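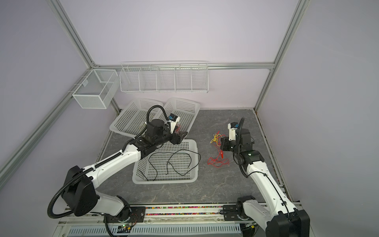 Harnley Allotment Association — Water Supply Meeting, June

Last updated: June

Present: Pascual Godoy (chair), Octavio Fuentealba (minutes), 18 plot holders. Started 6:30 p.m.

1. Minutes of the last meeting
Agreed, with one correction. The Skurkbridge gate was reported as "fixed." It was reported as fixed the time before as well. Changed to "looked at."

2. Water bill
The bill came to $2,344. Pascual put this down to the dry spring. Several members doubted it, as the spring was not very dry. Octavio asked if anyone had read the meter. Pascual had read it once, in the rain, and is fairly sure of the number. To be read again with two people present.

3. Bustivora timer taps
The seller claims the taps will cut our water use by half. Half of what was not stated. Price is $161 each and we would need six. The sales sheet quotes one happy garden, with no name given. A motion to buy all six failed. A motion to try one on the Mansilla row passed — Octavio voted against and wants that noted.

4. Rain barrels
Offered free by a member's cousin. What they held before is not known. No decision until someone finds out.

5. Any other business
The hose on the lower path still leaks. Pascual says it is a slow leak. Plot holders on the lower path do not agree.

Closed 8:10 p.m.

Contact the secretary | © Harnley Allotment Association | Back to top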